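# Tabletop Soccer Set – README

Print this page | E-mail this page

Maintained by Ursina Wallner, Plimora
Last edited: 25 Jun 2024

## What's in this collection

Small-world soccer! The whole thing is a pitch you can roll up, a goal, and a ball small enough to lose in a coat pocket (I have done it). I started taking pictures of the set because I love how much of the real game survives at this size, and the collection has now grown to 1,597 images in 18 folders.

Each folder covers one session at the table. Inside you'll find the images, a short text file called notes.txt, and a layout.csv that says where the mat was placed and which end the goal was on.

## The set

- **Mat** – green, rectangular, rounded corners, with banded grass in two shades. The markings are lovely: boundary, halfway line, center circle, and a penalty area with a smaller box at each end.
- **Goal** – white, with two posts and a straight crossbar. It usually goes just past the end of the mat, facing in.
- **Ball** – white with black panels, the classic pattern. Please look closely at the pentagons, they are my favorite part of the whole set.

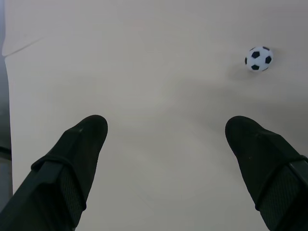
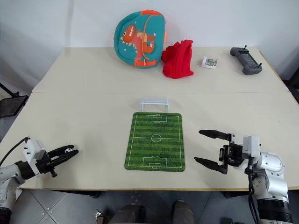

## Labels

There are 5 labels, one per image: ball_on_mat, ball_on_table, ball_held, ball_in_goal and no_ball. I went back and forth on whether a ball touching the boundary line should count as on the mat. It does, same as in the real game, where the line belongs to the pitch.

If the ball is half hidden behind a post, the label is still ball_in_goal as long as it's past the line of the posts. There are 59 images where I wasn't sure, and those have a question mark in the notes column. Second opinions are very welcome!

## Things to know before you use it

The ball is mostly white and so are a lot of its surroundings, so thresholding on brightness will get you nowhere fast. The black panels are much easier to pick up. Shadows can be soft and wide, and they sometimes look like a smudge on the table.

Folder names are in the order I sorted them, so don't read a timeline into them. The Sembiring folders use an older column order in layout.csv – check the header row first.

## Wish list

A second goal, for a start. I'd also love to add corner flags if I can find any that stand up by themselves.

## Related items

- Preter: marbles and ramps
- Prenomov: wooden skittles
- Sembiring: notes on the old column order
- Plimora: table games, full index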